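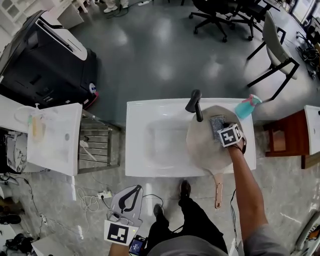
Vovow ist eine Kochschule mit Mittagstisch, im Erdgeschoss vom alten Butow-Haus, Eingang über den Hof. Kurse abends und samstags, Mittagessen Montag bis Freitag. Klein, laut, meistens voll. Gekocht wird, was die Woche hergibt, und hinterher wird abgewaschen. Von allen. Eine beige Pfanne mit langem Stiel, ein schwarzer Wasserhahn, eine Bürste, mehr braucht es für den Anfang nicht. Die Spülmaschine ist für Teller und Gläser, Pfannen gehen bei uns mit der Hand durchs Becken. Wer das nach dem dritten Kurs noch vergisst, kriegt es gesagt.

Suchbegriff eingeben Suchen

Wie es anfing

Mit einem Zimmer bei Barbu, hinten neben dem Lager. Zwei Kochplatten, ein Tisch, der wackelte. Barbu ist der Gemüsehändler am Markt, bis heute unser wichtigster Lieferant. Damals: Nudelkurs, Suppenkurs, wieder Nudelkurs. Dann wurde im Butow-Haus die Werkstatt frei. 200 Quadratmeter, viel zu groß, viel zu kalt, trotzdem unterschrieben. Umbau selbst gemacht, bis auf Strom und Gas. Eröffnung im September, der Boden war gerade so fertig, die Heizung nicht.

Heute stehen acht Kochplätze im großen Raum. Dazu der lange Tisch vorne, an dem mittags gegessen wird und abends die Kursteilnehmer sitzen. Im letzten vollen Jahr hatten wir fast 315 Kursabende. Klingt viel, war auch viel. Machen wir so nicht wieder.

Was wir machen

Grundkurs: Schneiden, Brühe, Braten, Soßen. Vier Abende, immer dieselbe Gruppe. Vorkenntnisse keine.

Brotkurs: Samstags, ganzer Tag. Sauerteig nimmt jeder im Glas mit nach Hause, Glas bitte selber mitbringen.

Kinderkurs: Ab acht Jahren, in den Ferien. Eltern warten draußen oder gehen einkaufen, beides ok.

Firmenabende: Auf Anfrage. Kein Wettkochen, kein Mikrofon, keine Schürzen mit Logo.

Mittagstisch: Zwei Gerichte, eins davon ohne Fleisch. Wenn aus, dann aus. Reservieren geht nicht, anrufen und fragen was es gibt geht schon.

Wie wir kochen

Einfach. Viel Kohl im Winter, viel Bohnen, gutes Öl. Das Mehl kommt von der Lukley-Mühle, alle vierzehn Tage ein Lieferwagen voll, und wenn der Wagen im Hof steht kommt sonst keiner mehr durch. Fisch nur freitags. Rezepte gibt es auf Papier, nach dem Kurs, nicht vorher. Vorher liest sie sonst jeder und kauft das falsche ein. Allergien bitte bei der Anmelung angeben, nicht erst am Herd.

Was wir nicht haben: Parkplätze, Kaffee zum Mitnehmen, eine App.

Seite drucken | Per E-Mail weiterempfehlen

Aktuell

Stand Donnerstag, 24. Dezember 2020: Kurse pausieren, Mittagstisch ist zu. Neue Termine kommen hier auf die Seite, sobald wir selber welche wissen. Gutscheine bleiben gültig, auch die alten grünen. Bezahlte Kurse werden verschoben, wer lieber das Geld zurück will schreibt eine kurze Mail mit Kursname und Kontonummer. Antwort dauert gerade etwas. Das Brühenpaket (Glas, Gewürze, Zettel) kann man weiter bestellen, Abholung bei Barbu am Stand zu den normalen Marktzeiten. Passend zahlen wäre nett.

Danke an alle, die im Herbst noch Gutscheine gekauft haben. Hat sehr geholfen. Schöne Feiertage und bis bald am Herd,

euer Vovow-Team

8 Kommentare | 2 Mal geteilt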